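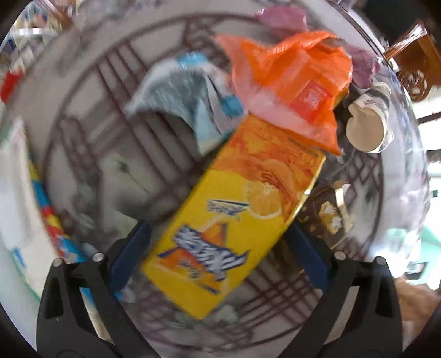 When I asked Silviu Căpraru how long it takes him to clear a dining table, he laughed and said it depends on whether anybody has been home. He has been helping families in Atdale sort out their living and dining rooms for 18 years now, and he still begins with the table, every single time, before he so much as looks at a closet.

"The table is where the day lands," he told me, pouring us both more tea than we could possibly drink. "You come in, you have a juice in one hand and your mail in the other, and there's the table, right there, waiting for you. My own is no better! Ask my wife."

We had been talking about snacks, mostly, and what they leave behind. Silviu has a soft spot for people who keep treats out where guests can reach them, the way his grandmother did in Hodoroagă, and he never asks anyone to give that up. What he does ask is that the wrappers go first. He picks up every crumpled bag and checks it with his fingers (there is often one last candy in the corner, he says, and he once lost a client's good will over a caramel). Full cartons and unopened boxes go together on one side. Then comes the trash, and he wants the bin right beside the table while he works.

"If the bin is in the kitchen, you make a little pile to carry over later," he said. "And then you have a pile."
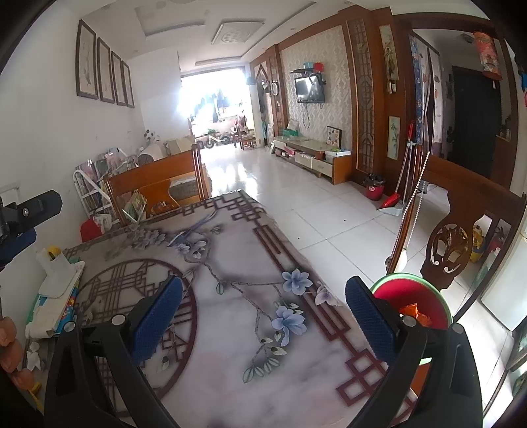

Books and papers are slower going, and he doesn't pretend otherwise. He likes to lift the whole stack, wipe under it, and set it back down before reading a single page, or else he will be standing there until supper. Small things that have been parked on top of the stack come off and get a spot of their own. Used tissues he throws out without discussion.

I wanted to know about tablecloths too, having ruined a few myself. He is all for a wipeable one with a big cheerful print, flowers and birds and so on, though he admits a busy pattern can hide a crumb. He runs his palm over it to be sure, then goes over it with a damp cloth, from the far end toward himself.

"People spend money on a pretty cloth and then they never see it," he said. "So I clear it off, and they say, oh, I forgot about the flowers. I love that part. I could go home right then."

He didn't go home, of course. We had another 2 cups of tea, and he showed me how he folds plastic bags into triangles.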